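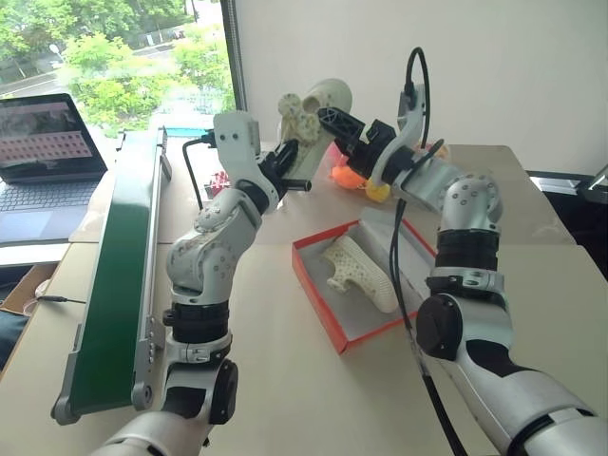 A white shoe sole with a perforated lattice pattern, held over a beige tabletop.

Tutineo Equipment Loan: Fixed Rate

Product code: TEL-F
Available to: limited companies, partnerships and sole owners
Security: first charge on the financed equipment

Tutineo Equipment Loan is a fixed-rate installment loan for the purchase of new or used business equipment. The rate is set on the day the agreement is signed and does not change during the term. Payments are equal and fall on the same day each month.

Terms
Loans are written over 2 or 4 years. The shorter term is the only one offered on used equipment. A first payment holiday can be added to either term; interest accrues during the holiday and is spread across the remaining payments.

Credit history
Applicants with late payments or a settled default on file are considered. An open judgment against the business must be paid before an application is made. A search is recorded on the credit file when a full application is submitted. The quote stage uses a soft search, which other lenders do not see.

Deposit
Standard applications: 8 percent of the invoice price.
Applications with a default on file: 13 percent of the invoice price.
Sales tax is not financed and is due to the supplier with the deposit.

Early repayment
The balance can be cleared at any time. Request a settlement figure in writing. Partial overpayments reduce the monthly payment and leave the term unchanged.

Documents required
Supplier invoice or dated quote
Business bank statements, all pages
Most recent filed tax return
Photo ID for each owner who signs

Used with Ekitis accounts
Payments may be collected from an Ekitis business account or from any other checking account that accepts direct debits. Savings accounts are not accepted.

Rate sheet
The rate sheet in force was issued in September. Quotes made under the previous sheet are honored if the signed agreement reaches the Lyons office by Wed 7 November.

Contact
Equipment lending, Bakville branch: Corinne Alcantara
Applications are accepted at the branch or by mail. Loans are subject to status.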